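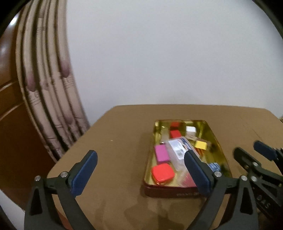

七月の日記

今日も朝から、グリッパーの練習でした。大学のロボットサークルに入って、まだ長くありません。私たちの班の企画の名前は「Flilel」といいます。名前の意味は先輩に聞きましたが、先輩も知らないそうです。小さい物をつかんで、缶に入れたり、缶から出したりする動作を人の手で記録して、あとでロボットに覚えさせる企画です。

今週の目標は、記録を700回まで集めることです。今日の分は70回でした。数字だけ見ると多くないと思っていましたが、手で持つ道具は思ったより重くて、午後には手首が痛くなりました。日本語では「腱鞘炎」というそうです。漢字がとても難しいので、この病気にはなりたくないです。

グリッパーを両手に一つずつ持つと、急に難しくなります。右手で缶をおさえるつもりなのに、左手もいっしょに動いてしまいます。自転車に初めて乗った時の気持ちに似ています。はじめの18回は失敗が多くて、使えるデータは7回分だけでした。くやしかったですが、記録用のノートにはそのまま書きました。うまくいった回だけを書くと、あとで何を直せばいいか分からなくなるからです。

つかむ物の中で、私が一番苦手なのは透明なプラスチックの箱です。かたい物は形が分かりやすいですが、透明な物はどこまでが箱で、どこからが机なのか、目が迷います。缶の内側が金色でよく光るので、中に入れるともっと迷います。ピンクの四角いブロックは反対に好きです。平らで、指の青いパッドにぴったり当たった時、とても気持ちがいいです。立方体も楽なはずですが、角を先につかむとくるっと回ってしまうので、油断できません。

昼は学校の近くの店「Srisuk」で、バジルの炒めご飯を食べました。辛さを「普通」にしたのに、涙が出ました。店の人が水を二回もくれました。食べながら、来月の「Lurnetti」という学生大会のことを班の人たちと話しました。決められた時間の中で、机の上の物を全部片付ける競技です。去年の大会では、机の上の物の場所が少し変わっただけで、うちのサークルのロボットは止まってしまったそうです。だから今年は、物の置き方を毎回変えて練習することになりました。立てたり、倒したり、重ねたり、缶から出して机に並べたりします。私は几帳面な性格なので、つい同じ場所にきれいに置いてしまい、「もっと適当に」と注意されます。適当に置くのにも練習が必要です。
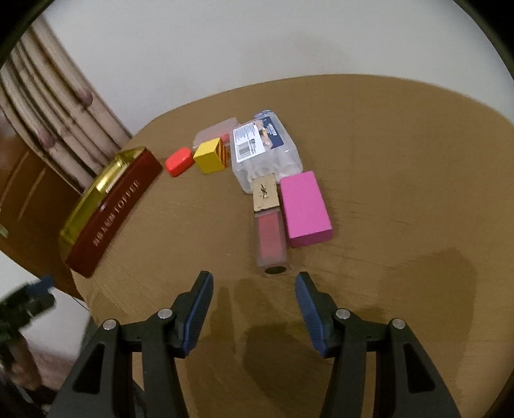
午後は、机に出した物をつかむ練習をしました。YSLの口紅は、金色のふたが四角くて、容器は透明です。ふたのほうを持つか、容器のほうを持つかで、ずいぶん話し合いになりました。私はふたのほうがいいと思います。四角い面に指のパッドを当てるほうが安心できます。でも先輩は、ふたを持つとふただけ取れる心配があると言います。どちらの意見も分かるので、明日は両方の持ち方で記録をとって、比べることにしました。「TOFFEE」と書いてある長い箱は、幅は無理でも厚さの方向ならつかめるかもしれません。これも明日の宿題です。

それから、影の問題もあります。グリッパーを近づけると、自分の影が机の上に黒く落ちます。私の目は平気ですが、画像から物を見つける「Fludano」というプログラムは、時々その影を物だと思ってしまいます。班の中で作ったプログラムなので、文句を言う相手も班の中にいます。照明を増やす案も出ましたが、大会の会場の明るさが分からないので、影があるままのデータも集めることになりました。

夕方、記録を保存しながら自分の動作を見直しました。つかむ前に、指がいつも少しふるえています。緊張しているつもりはなかったので、はずかしかったです。先輩の動作を見ると、物の手前で一度止まって、それから静かに閉じています。速くはありませんが、むだがありません。私は近づきながら閉じてしまうので、小さい物を前に押してしまいます。ノートに「止まる、見る、閉じる」と大きく書いておきました。

今日覚えた言葉は「把持」です。「はじ」と読みます。つかんで持つという意味だそうです。最初に聞いた時は「恥」だと思って、「恥の失敗が多い」と言われたと勘違いし、しばらく落ちこみました。

明日は朝9時に集まります。手首に貼る湿布を忘れずに買うこと。それと、借りたままの消しゴムを返すこと。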